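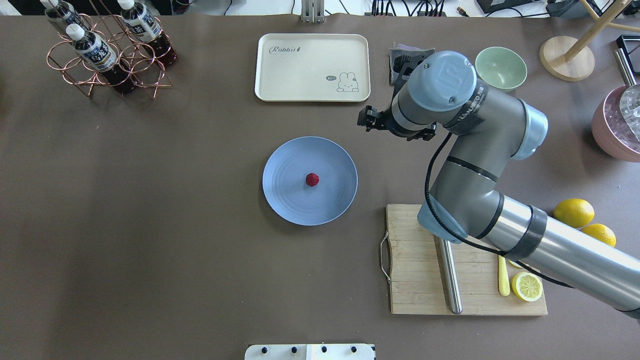

9 May 2022
Posted by the author

Most of the written rules for arms that work next to people are about speed and force. They tell you how hard a joint may push on a hand before it has to stop, and they are good rules. They say much less about what may be in the gripper, or lying within its reach. I have been writing our bench rules for tabletop work at Sorkbridge, and that gap took up most of my time. A knife on a cutting board next to half a lemon is an ordinary thing in a kitchen. Put the same board under an arm and the limits on pushing force stop being much help, as a small force behind a blade is still enough to cut someone.

We started with the rule sheet from Brevach, where I worked before. It was 20 pages long and people signed it without reading it. The new one is 2 pages. It covers one kind of bench only: a fixed arm, a table, household items, and one person standing within reach.

The first rule is about sharp things. A knife counts as part of the robot from the moment it goes on the table, whether or not the task uses it. That means it goes on the layout sheet, with the handle direction drawn in. If the task does not call for it, it goes back in the drawer before power is turned on. I got some pushback here from people who want a cluttered table for testing. They can have the clutter. They need to write down that the blade is there, and the person at the table stays behind the floor line while the arm is live.

The second rule is reach. We mark the full reach of the arm on the table and on the floor, with the gripper open and holding the longest item in the task. The old practice was to mark it with the gripper empty, and the line came out short every time a spoon or a spatula was added.

Third, liquids. Bottles stay capped unless pouring is the task. If it is, we use water, and the power strip comes up off the floor first. Cables on the floor get covered or moved out of the walking path. I know everyone says this. We had it in the rules at Brevach too and I still tripped in December.

Fourth, food. Anything that has been on the bench is not eaten afterward. It goes in the bin at the end of the session, fruit included. Grippers get grease on them, and the pads are cleaned with things you should not swallow. Soft fruit also gets replaced more often than you would think, so buy it the same day.

Fifth, stopping. The stop button has to be where the person at the table can hit it with either hand without leaning over the arm. Test it at the start of each session and write down that you tested it. Pausing the program from the laptop does not count as a stop. Before anyone reaches in to move an item back, the arm is in hold and the person reaching in has said so out loud. I wanted a stricter rule, with power off for every reset, but on our setup the arm sags a little when power drops, and it came down on a bowl when we tried it. Hold plus a spoken call is what we settled on. I may change my mind.

We ran the draft for 70 sessions on the Cirnell bench. The part people skipped most was the layout sheet, so I cut it down to a blank rectangle you draw on with a pencil. It takes less than a minute now and most of them come back filled in. The drawings are bad but you can tell where the handle was pointing.

The log is kept by session number, and we are at 3236, counting everything from the older benches. Old entries mostly say "fine" in the notes column. I have asked for one plain line in its place: what was on the table, what got moved by hand, and whether the stop was tested. If something was dropped, say what it was and which side of the table it went off.

One thing is still open. Krasniqi, the project on the next bench, uses two arms on a shared table, and the reach lines overlap in the middle. My rules assume one arm and one person. For now they treat the overlap as off limits to hands at all times, even in hold, and resets in that area are done with both arms powered down and supported. I will post the two-arm version when it has had some use.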